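The Pantry Boxes: Before We Fill Them Again
A small gallery from the Sorberg community kitchen
Text by Marwa Chraibi

Every March and every autumn we empty the long shelf in the pantry of the Sorberg kitchen and put everything back in a better order. This page is about the autumn round. It is made mostly for the people who cook with us in the evenings and who ask me, with good reason, where the lentils went.

I should say first that our shelf was not in a terrible state. It was only full. We had bags inside of bags, two open packets of the same rice, and a glass of cumin which had no lid. Lorenz Imhof, who has cooked here much longer than I have, wanted to begin with the spices. I wanted to begin with the boxes, and because I had the key to the pantry, we began with the boxes. 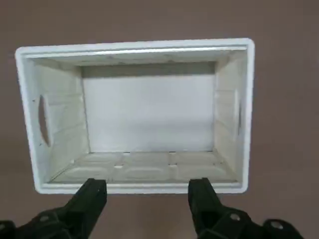

For dry goods I prefer a box without a lid. People who come in hungry do not put lids back, and then the lids live on the floor and somebody steps on them. A rim that is thick all the way around is good to hold, also when your hands are tired, and the oval opening in the side lets you pull the box toward you from a deep shelf. White has one more advantage for flour and rice: on such a bright inner wall you notice quickly a spot that you would never see in a dark box. A few gray marks near the rim do not disturb me. I wash a box like this with warm water and a little dish soap, I dry it with a cotton towel, and I leave it one night in the open air before any food packet goes in.

Each box on the shelf has one subject. It sounds strict, but it saves many discussions.

Box one: rice and small grains
Long rice in the back, round rice in front, bulgur on the left side. Please finish the open packet before you open a new one. The clips for closing the packets hang on the nail beside the door.

Box two: lentils, beans, chickpeas
The heaviest box, so it stands on the lowest board. We had 21 packets in it after the cleaning, and this is too many. I ask kindly that we do not buy more red lentils until the end of the year, even if the price is very nice.

Box three: flour and baking
All flour stays in its paper bag, and the paper bag goes inside a second bag with a closure. The moths we had two years ago are the reason. Yeast is not in this box. Yeast is in the door of the refrigerator, next to the mustard.

Box four: noodles for Lagman
Our Lagman evening has its own box because Lorenz insists, and I have learned to agree. The noodles should lie flat. On top of them you can put the dried peppers and the star anise, nothing heavier. For a full table of 30 guests one box is enough, if the soup is thick.

Box five: tea and sweet things
The black tea, the mint tea, sugar in cubes, sugar in the bag, and the dates. Who eats the last dates writes it on the list.

About the labels
I write them by hand with a pencil on paper tape, and I stick them on the short side which looks to the door. I tried printed labels in March and they were very beautiful, but when the contents changed, no one wanted to print a new one. With a pencil the correction takes one moment. Please write in large letters. Some of us leave our glasses at home.

About the order of work
We take out everything first and put it on the big table. Then we look at the dates on the packets. Then we wipe the boards, and only after this do the boxes come back. Last time we wanted to be fast and did one board after the other, and at the end the same bag of couscous had moved three times. The whole shelf needs almost 9 hours if one person does it alone, and one long afternoon if we are four.

What is still missing
A tray for the oil bottles, which leave rings on the wood. A better place for the baking paper. And the spices, of course. Lorenz has written his own plan for them, in 19 points, and it hangs on the inside of the pantry door for everybody who likes to read it. We will do them on 24th September after lunch. Bring empty glasses with lids that fit.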